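# Chapter 4: Reading the Surface of a Table

The previous chapter followed the board from the mill to the workshop. The present chapter turns to the finished tabletop and to the marks by which its grain may be read. Students of furniture care are expected to recognize these marks before they clean, repair, or refinish any piece in the Honum Training Collection.

Grain is the pattern left on a cut face by the growth of the tree. A straight, even pattern usually comes from a cut made across the growth rings. Arcs, loops, and pointed peaks usually come from a cut made along them. The second kind is often called cathedral grain, and it is common on the tops of dining tables and desks, where a wide face is wanted.

Color must be judged separately from grain. A pale top may be a pale wood, or it may be a wood that has been bleached or stained. The Saro color cards, reproduced on page 200, give 34 tones for comparison. Hold the card flat on the surface and turn it once before recording a match.

Finish is judged last. Students should stand at the side of the table, lower the eye, and look across the top toward a window or lamp. A glossy finish returns a sharp, bright shape. A satin finish returns a soft patch with no clear edge, and the color of the wood may seem to fade within it.

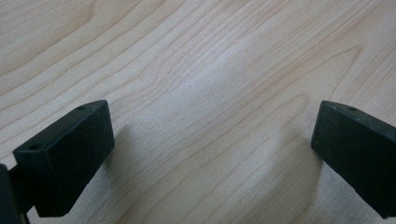
*Figure 4.1. Wavy grain on a pale wooden tabletop, with a soft reflection near the center.*

Section 4.1 begins with the direction of the grain and the way it governs sanding and wiping. Section 4.2 treats veneer and solid wood, which may look alike from above and must be told apart at the edge. The practice sheets on pages 71 and 72 should be completed before the first workshop session.

**Key terms:** cathedral grain, face, satin finish, sheen, veneer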